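Chapter 4
Folding Small Things

I used to think socks didn't need folding. I'd stuff them in the drawer at Padmont and hope for the best, and every morning was a hunt! So we start this chapter with the small dark stuff (the hardest to tell apart, if you ask me) and leave shirts until Chapter 5. Clear a table first, a pale one if you've got it, and spread things out.
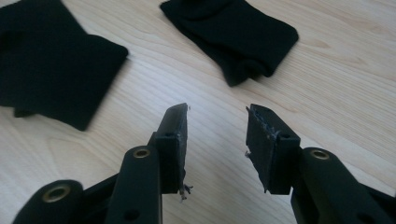
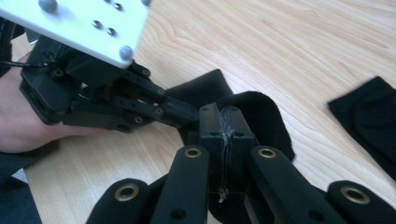

Figure 4.1 Black fabric, on the table (first) and gripped (second).

Feel each piece before you fold it. Thick knits want one fold, thin ones will take 3. Have a go with your own before you turn to page 62.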